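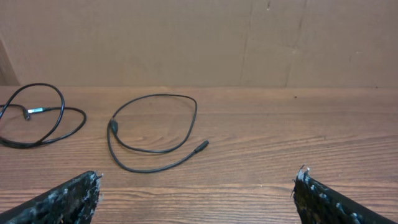 Grelness cable tidy box, large — 4 stars

I put off buying one of these for ages, thinking an old shoebox would do just as well, and I'm rather sorry I waited! The Grelness has been on the floor beside my desk for 2 months now and the corner of the room looks so much calmer for it. It swallows a six-way extension lead and all the plugs (even that fat one for the printer), and the lid sits on properly without any pushing down.

The slots at each end are a good size, though I'd have liked one at the back as well. My sister has the Skurkix, which is prettier — lovely rounded corners — but hers slides about on a hard floor, and the rubber feet on mine keep it just where I left it.

I've taken off a star for the white finish, as it shows every speck of dust and I seem to be wiping it every Saturday. It cost me £12 in the sale, and I've already ordered a smaller one for behind the telly.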